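Lo de los remakes y yo

Llevaba un par de semanas sin escribir y pensaba volver con otra cosa, pero se anunció el remake de Talitz y me han llegado ya varios correos preguntando si estoy contento. Pues no sé. Contento, lo que se dice contento, estaba con el original.

Para quien no lo jugara: Talitz era un juego de gestión y combate por turnos en el que llevabas una colonia minera en una luna que se iba congelando. Era feo hasta para su época, tenía unos menús imposibles y un tutorial que te explicaba cómo construir un pozo y luego te dejaba morir de hambre. Le eché 643 horas, según el contador de la propia partida, que además se paraba cuando abrías el mapa. O sea que fueron más.

Ahora Deltard, que compró los derechos no sé muy bien cuándo ni a quién, dice que lo va a "reimaginar para una nueva generación". Cada vez que leo esa frase me echo la mano a la cartera. El tráiler dura casi 2 minutos y no sale ni un solo menú. En un juego de gestión. Sale nieve, sale una señora mirando al horizonte, sale una excavadora a cámara lenta con música de piano, y al final el logotipo. De cómo se juega, ni una palabra.

La cocina sigue a medio recoger mientras escribo esto, así que voy por partes.

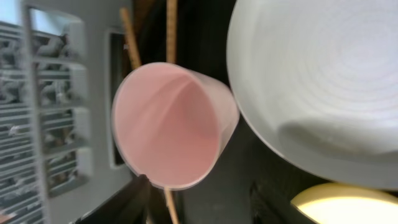
Vaso rosa y plato blanco.

Lo primero que me escama es el mapa. En el original había 16 sectores y cada uno tenía sus manías: en el de Galar no podías cavar en invierno, en el de Kawaguchi el hielo cedía si ponías dos almacenes juntos, y eso lo aprendías perdiendo almacenes. En la nota de prensa hablan de "un mundo generado de forma dinámica". Puede ser estupendo. También puede ser lo de siempre, el mismo valle con las piedras cambiadas de sitio y una misión de recoger chatarra cada diez minutos. Yo he jugado a demasiados de los segundos como para apostar por lo primero.

Luego está la dificultad. Dicen que habrá un modo clásico "para los veteranos", y a mí los modos clásicos me dan mala espina. Suelen consistir en subirle la vida a los enemigos y bajarte a ti los recursos, y con eso ya se dan por cumplidos. Talitz era difícil porque te ocultaba información — el estado del hielo, por ejemplo, lo tenías que deducir del ruido — y eso no se arregla con un multiplicador. Ojalá me equivoque, de verdad.

Kanako Takeda, con la que jugaba por correo (nos pasábamos la partida guardada, un año cada uno, y nos echábamos la culpa de las hambrunas), está mucho más animada que yo. Me escribió la misma noche del anuncio, pasadas las once, con el tráiler y una ristra de exclamaciones. Su argumento es que el original ya no arranca en ningún ordenador normal sin pelearse con él una tarde entera, y que si el remake sirve para que alguien más lo conozca, bienvenido sea. Ahí tiene razón. Yo tuve que instalar dos parches de aficionados para volver a abrirlo en marzo, y aun así el sonido va a tirones. En un juego donde escuchas el hielo, imaginaos la gracia.
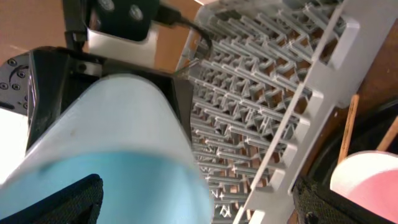

Lo que no le compro es lo otro que dice, que "peor no lo pueden hacer". Claro que pueden. Pueden meterle una tienda, pueden pedir conexión permanente para una campaña que se juega solo, pueden sacar la mitad de las facciones y vender las demás en otoño. No digo que lo vayan a hacer, digo que de todo eso no hay una línea en la web oficial y que el botón de reservar ya funciona. Hay edición con pase de temporada. ¿Temporada de qué? Si aquello era un invierno que no se acababa.

Tampoco quiero ponerme en plan guardián de las esencias. Los menús había que cambiarlos, y el tutorial, y el que programó la búsqueda de caminos de los mineros tendría que pedir perdón por escrito. Si Deltard enseña media hora de partida normal, sin cortes, con alguien construyendo pozos y equivocándose, la veo entera y si hace falta me como este post.

Mientras tanto no reservo. Kanako ya lo ha hecho, la edición cara, con el mapa de tela. Le he pedido que me mande una foto del mapa cuando le llegue, a ver si sale Galar.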